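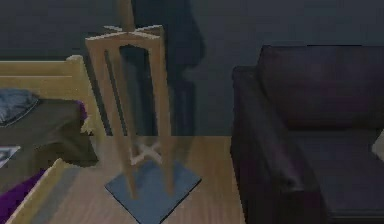
Ticket 1643, projet Serkside, module Ravn (planification base + bras), ouvert le 2018-06-11 par Védís Oddsson. Priorité haute. La tâche « ramasser le linge puis ranger dans la commode » échoue en simulation dans la chambre Britus depuis la mise à jour de Vilance. Base mobile bloquée avant même d'arriver au lit. Le planificateur refuse tout chemin entre le lit et le canapé, alors que l'ancienne version passait. Soupçon numéro un : le pied en bois clair avec son socle carré gris-bleu, planté dans le passage, plus près du lit que du canapé. Socle posé en diagonale par rapport à nous, coin vers l'avant, donc si Vilance prend la boîte alignée sur les axes au lieu du vrai contour, on perd de la place pour rien. À vérifier en premier.

Comportement attendu : la base contourne le pied, s'arrête au bord du lit, le bras prend le linge, demi-tour, commode, ouverture tiroir, dépôt, fermeture.
Comportement observé : « no valid path », robot immobile, et l'essai est compté comme échec de préhension (faux, il n'a rien tenté de saisir). Donc les stats envoyées à Serkside sont à revoir aussi.

Reproduction
Charger la chambre, position de départ par défaut, lancer la tâche complète. Échec à chaque fois. En lançant seulement la partie commode, la navigation passe mais l'ouverture rate, voir plus bas.

Journal

Lundi matin, Védís
Retiré le pied de la scène pour voir. Chemin trouvé tout de suite. Remis le pied : bloqué. Donc c'est bien lui. Le laisser dehors n'est pas une solution, dans une vraie chambre il y a toujours un truc au milieu, et c'est justement ce que le client veut évaluer.

Lundi, un peu plus tard, Védís
Affiché les volumes de collision. Confirmé, boîte alignée sur les axes autour du pied ENTIER, du sol jusqu'en haut. Le croisillon du haut a des bras qui dépassent, la boîte prend cette largeur-là et la projette au sol. Le socle tourné n'arrange rien. Passé en décomposition convexe, une pièce par montant plus le socle. Chemin trouvé, mais très serré côté accoudoir.

Lundi midi, support Vilance
Merci pour le retour. La nouvelle version remplace les maillages par des boîtes quand le fichier de scène ne précise rien. Mettre collision = convexe dans le fichier objet. Attention au temps de calcul, chez nous jusqu'à 400 ms de plus par replanification sur ce genre de meuble.

Lundi après-midi, Védís
Fait. Temps de calcul supportable à l'arrêt, pénible quand la base bouge. J'ai gardé convexe pour le pied et remis des boîtes pour tout ce qui est massif (canapé, commode, cadre du lit). Navigation OK sur 4 essais de suite.

Nouveau problème par contre. La couverture brun-olive pend du matelas du côté du pied. Ravn la traite comme un solide rigide et s'arrête trop loin, le bras est trop court pour atteindre le dessus du lit. Une personne pousserait le tissu avec le genou sans y penser. Nous on n'a pas de catégorie « mou, on peut toucher ». Contournement : marge réduite pour les textiles, vitesse lente à l'approche. C'est moche mais ça passe. Ticket séparé à ouvrir pour les textiles, je ne le règle pas ici.

À noter aussi : le tissu violet sous la couverture est pris pour du linge à ramasser par le détecteur. Le robot voudrait donc défaire le lit. Ajouté un filtre « tissu en partie recouvert = literie », à tester sur d'autres chambres avant de s'y fier.

Partie commode

La navigation arrive au bon endroit. Ensuite le bras vise à côté de la poignée, ou bien il en choisit une et tire de travers, et le tiroir se coince.

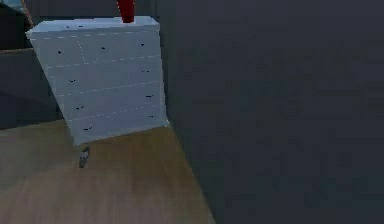
Commode blanche, chambre Britus, vue inclinée : rangée du haut séparée en deux, petites poignées sombres.

Les poignées ne font que quelques pixels à cette distance et elles sont floues. Le détecteur en propose des fausses, entre autres sur les joints entre tiroirs. Sur les tiroirs pleine largeur il y a une poignée de chaque côté, et notre politique n'a qu'un bras. En tirant à gauche seulement, le tiroir part en biais et le modèle physique le bloque (réaliste, les vieux tiroirs font pareil). Essayé :

- approche plus près avant détection : beaucoup mieux, garder
- tirer un peu à gauche, lâcher, tirer un peu à droite, recommencer : marche, mais lent à pleurer
- augmenter le jeu du tiroir dans la simu : marche aussi, refusé, on triche
- viser le petit tiroir en haut à gauche : ouvre bien, trop étroit pour un drap plié

Risque annexe, l'objet rouge posé sur le dessus (vase ou bouteille, l'étiquette de la scène ne dit pas). Si le tiroir force, la commode bouge et l'objet avec. Mis une limite de force basse, arrêt et nouvel essai au lieu d'insister. Le mur gris est tout contre, donc pas question de se placer de ce coté pour tirer en face de la poignée droite. Le planificateur le proposait quand même. Zone interdite ajoutée à la main.

Fin de journée, Védís
Tâche complète réussie 2 fois, les autres essais échouent encore au tiroir. Pour répondre à la question de Serkside (« est-ce qu'on peut le montrer en appartement témoin en août ? ») : la partie ramassage, peut-être, avec quelqu'un à côté du bouton d'arrêt. La commode non, pas avec un seul bras et des poignées doubles. Et plier, on n'en parle même pas, ici le linge est mis en boule dans le tiroir.

Reste à faire
Corriger le classement des échecs (navigation et préhension mélangées).
Renvoyer les stats propres au client.
Demander à Britus si les autres meubles ont aussi des formes de collision non précisées, plutot que de les découvrir un par un.
Relancer Vilance sur le réglage par défaut, il devrait au moins afficher un avertissement au chargement.
Ouvrir le ticket textiles.

Statut : contourné pour la navigation, ouvert pour les tiroirs. Assigné à Védís Oddsson.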